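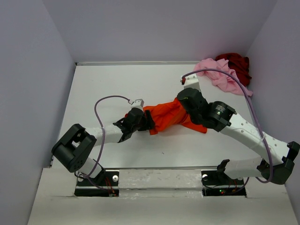

Issue 7, page 6

How does a robot know what a cloth is?

By Dagim Negussie

Put a towel on the table and close your eyes. Can you find a corner with your fingers? You probably can, and it will take you a few seconds. For a robot this is one of the difficult jobs, and the difficulty is mostly in its software. Software is the set of instructions that tells a machine what to do.

Think first about a wooden block. A block has the same shape when you lift it, turn it or drop it. If the software has learned the shape once, it can use it again. Now think about a cloth. Every time you let it fall, it makes new folds. The orange-red cloth between the two arms has creases going across it, and one pointed flap lies out to the side. Tomorrow the same cloth will look different.

Step one: looking

A camera sends pictures to the computer. A picture is only a very long list of numbers, which say how bright and what colour each small dot is. The software must decide which dots are cloth and which are table. A bright cloth on a white table makes this easier. Two more cloths, a pink one and a dark red one, are in the far corner, and the software must also understand that these are other cloths.

This part of the work is called perception.

Step two: choosing

Next the software makes a plan. Where should the left arm hold? Where should the right arm hold? The arms must not hit each other, and they must not pull on their own cables. At our workshop in Munbridge we use a planning program with the name Hadgu. It tries 4,000 different movements inside the computer before the real arm moves at all. Most of them are bad. Hadgu keeps the best one.

Step three: moving

An arm has several joints, like your shoulder, elbow and wrist. The control software sends each motor a small message, then asks: "Where are you now?" If the elbow is a little behind, it gets a little more power. This happens again and again, many times in one second.

Nisha Mishra writes the control software in our team. Her first version was so careful that it needed 20 minutes for one small towel. In January she found the mistake: the arms were waiting for each other, both of them, like two polite people at a door.

Try it at home

You need one friend and one tea towel. Your friend is the arms and you are the software. Your friend closes both eyes and may do only what you say. Use short orders, for example "left hand, up" or "right hand, close". Can you fold the towel in half? Write down the orders which worked, throw the towel on the table again, and read the same orders out. What went wrong this time?

Send your list of orders to Valentyna Kravchuk at the magazine before 17th October. We will print the shortest one.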